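Sep 23, 2025

Well, I finally did the paper. I've been putting it off since July, when I carted the whole lot home from the old studio at Clendevbridge and dumped it in the back room — and I mean dumped, because it was raining and I was cross and the parking ran out in nine minutes. So there it all sat, rolls and pads and loose sheets and folders, leaning on the wall beside the heater, and every time I walked past I told myself it would be a nice job for a wet afternoon. We've had plenty of wet afternoons. I watched telly through most of them.

Anyway, today I made a big pot of tea, put on my old gardening trousers and got down on the floor. I do all my sorting on the floor. The table's too small for the big sheets and they slide off the end and get a crease right where you'd want to draw. My knees disagree with me, but I've got that green foam kneeler now and it's the best thing I've bought all year!

I started with the coloured stuff because it's easy. Anything faded along one edge got trimmed, anything faded right through went in the recycling. There was a whole pad of that dusty orange I bought for the market signs and never opened. Why did I want so much orange? I remember being very sure about it in the shop. Kept half, and the rest can go to the school if they'll have it.

Then the rolls. The Cruickshank brown wrapping is still good as gold and I've got enough of it to do every birthday until I'm ninety. The tracing paper had gone brittle, so out it went, and I was sadder about that than I expected (I traced the entire kitchen tile pattern off that roll, back when I was going to paint them myself). I found the receipt for the good drawing paper tucked inside a tube, too. I bought 700 sheets of it in one go from Trurus when they were closing down, and I'd forgotten what a bargain it was. I've hardly made a dent in it, either, which says something about how much drawing I've been doing.

Had lunch at two, standing up, cheese and pickle on the end of the loaf. Then I went back in and lost an hour reading old notes on the backs of things. Shopping lists, mostly. A very stern one to myself about ringing the plumber. A plan for a vegie bed that I did build in the end, though nowhere near where the plan had it.

The white sheets I left till last because they're the ones I care about. I went through them one by one for marks and bent corners, which is slow going, and by then the light had turned cool and flat and everything white was looking a bit blue to me. I've decided on three piles: best, practice, and scrap for under the glue pot. The torn ones I can't bring myself to throw out. A ragged edge looks lovely if you float it in a frame with a bit of space behind it, and I've got that deep Gronness frame sitting in the cupboard with nothing in it — been empty for ages, poor thing.

I also swept, sort of. The amount of dust that comes off old paper is shocking, and it gets into your nose and stays there. I'll have to do the skirting boards properly another day, and wash the curtains while I'm at it, and find somewhere else for the heater.

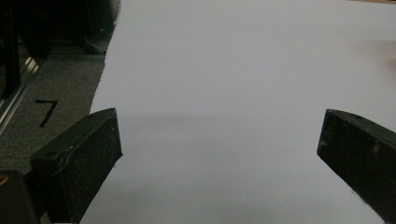

Now I want a really big flat folder for the best pile, one with ties on it, and I'm going to measure before I buy it this time. Soup for tea, then a long bath for these knees. Must remember to ask the school about the orange.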